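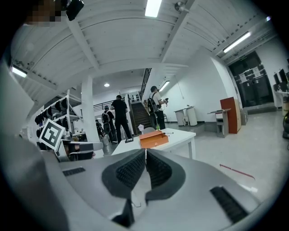
4. Setting up the welcome table

The welcome table goes out before anything else in the entrance area. Allow 23 minutes for the full set-up if you are working alone, less with two people.

4.1 Placing the table

1. Bring the white table out and set it on the open floor, facing the stairs. Leave enough room for two people to pass on either side.

2. Press down on each corner in turn. If the table rocks, move it a few inches and try again. Do not fold paper under the legs.

3. Place the gray padded chair beside the table, not in front of it. The person on duty should be able to stand up without moving the chair into the walkway.

Caution: Keep the double door under the exit sign clear at all times. Nothing may be stored in front of it, including empty boxes waiting to be taken away.

4.2 Laying out the tabletop

4. Put the orange open-topped box on the table. Returned badges and completed Kikus cards go in here. Use only this box - the beige one is for spare stock and stays on the floor.

5. Lay a black marker next to the box. Test it on scrap paper first and replace it if the line is faint.

6. If you are using greenery, keep it to a small sprig and set it away from the cards. Do not use a vase or any container with water in it.

7. Clear away used paper as you go. Scraps and crumpled notes go in the white cylindrical bin near the sink.

Note: The box holds 100 cards comfortably. On a busy afternoon, empty it when it is half full. Full boxes are heavy to lift with one hand and the cards at the bottom bend.

4.3 Restocking from the shelves

8. Take replacement items from the white metal shelving. Hang or stack them back on the same level they came from.

9. Write what you took on the Menent stock sheet. If fewer than 200 blank cards remain, tell Ruxandra Avram before the end of the shift. Cards are printed in batches of 2000 and a new batch takes most of a week.

10. Keep the small gray side table free for visitors. It is not an overflow for the shelves.

4.4 While visitors are arriving

11. Ask people with backpacks to wait a step back from the foot of the stairs while they check in. This part of the floor fills up quickly.

12. If the line reaches the stairs, open a second check-in point. Kaja Pärn or Edgars Ķēniņš can authorize this.

Caution: Do not move the table while there is anything on it. Take the box and marker off first, then lift the table from both ends. Dragging it marks the floor.

4.5 Packing up

13. Empty the orange box and count the cards. Enter the total on the stock sheet.

14. Cap the marker and drop it in the empty box. Put the box away.

15. Wipe the tabletop with a damp cloth and let it dry. Do not use the Coppens spray - it leaves a film that lifts the print off the cards.

16. Return the chair and table to storage.

For missing keys or a damaged table, see section 7.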